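Section 4: Running Your First Two-Arm Sort

By now your team has both arms bolted to the rail and homed. Great work! This is the session everyone in the Nomia Robotics Club looks forward to, so take your time and enjoy it.

1. Set the yellow tray on the floor panel where both grippers can reach it.
2. Lay the writing tablets flat, screens up.
3. Open the Mallet program and load task 70.
4. Check the wrist camera view before you move anything.

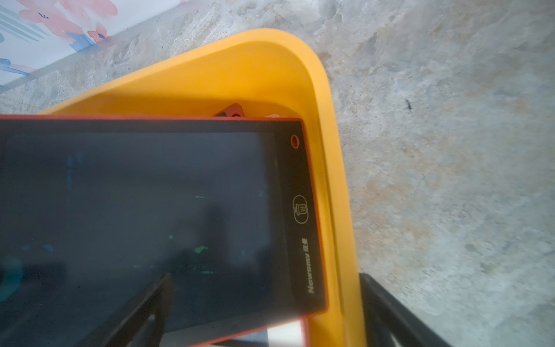 5. Bring each arm in slowly with the hand controls. Keep speed at 2 for the first run. You can go faster later, and you will want to!
6. Close the gripper until it just holds the part. Thin parts such as a stylus need a light grip.

CAUTION: Keep hands outside the rail while the arms have power. Press STOP before you reach in.
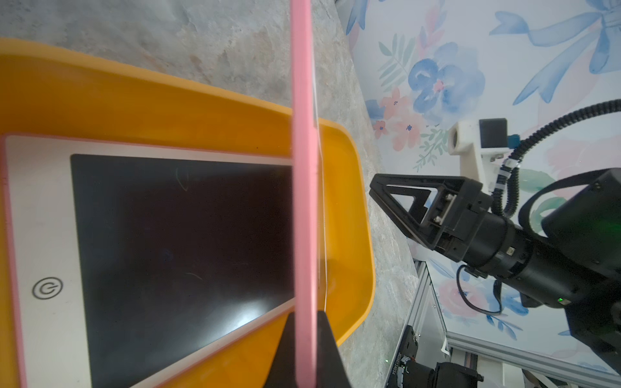 7. Save the run with your team name and try again. The second try nearly always feels smoother.

Note: If one arm stops and the screen shows code 491, a joint has reached its limit. Back it off by hand control and press Resume.

8. For tablets, use both arms. Let one hold an edge while the other comes in from the far side, then lower together.

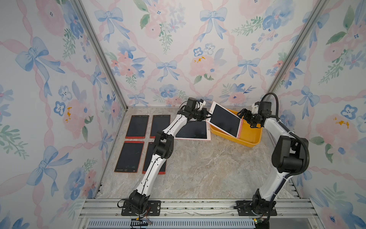 Photo: Jaretti / Nomia Robotics Club

9. When you have a run you're proud of, copy it to the club drive. Teams entering the Skasow Challenge in June should keep every run, even the messy ones.

Go to Section 5 to play your runs back.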